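Subject: Re: [workbench-list] Bench tops, dust and where to keep lids
Date: 8 August 2026
From: Ankrah

Thanks for the replies in July. I've now been through the tables and have a few notes for anyone else doing theirs.

Someone wrote:

> We have had the Skakport tops for two years and the brown
> one marks less than the grey. Has anyone tried a matt
> finish on a table with a cut-out in it? Ours lifts at the
> corners of the hole and dirt gets under it.

Yes, and ours did the same until we put a metal frame round the opening. The top is brown and whatever is fixed in the cut-out stays there, so all the cleaning has to be done round it. Long cables are the other nuisance. Loop them up before you wipe or they drag through the wet.
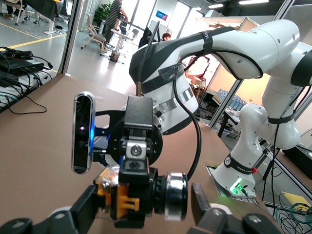 For the wiping itself I use Flanon on a damp cloth, then a dry one, working away from the opening. Don't spray straight on to the table. One bottle has done 11 tables so far. The matt finish doesn't show finger marks much but it does show lint, and paper towel is the worst for that. An old cotton tea towel is better.

The other thing is small round items. White caps and shallow tubs get put down in the middle of a table and stay there for days. They are easy to see on a plain top, but they scratch, and people throw them out thinking they are rubbish. I now keep one shallow tray per table and anything loose goes in it at the end of the day. Sostberg do a tray in size 67 that fits under our tops. The felt-lined one is dearer and picks up fluff, so I'd leave it.

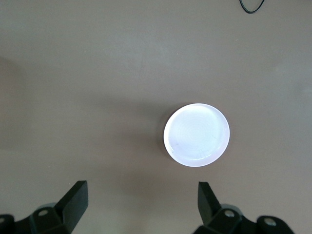

A reply off-list says the trays only work if they have no lid of their own, as otherwise there is one more lid to lose. They also use the size 67 and had to trim the runners by 2 mm.

I hadn't thought of trimming the runners and will try it on the table by the door, where the tray sticks. If anybody has a spare set of the old runners I'd be glad of them.

Ankrah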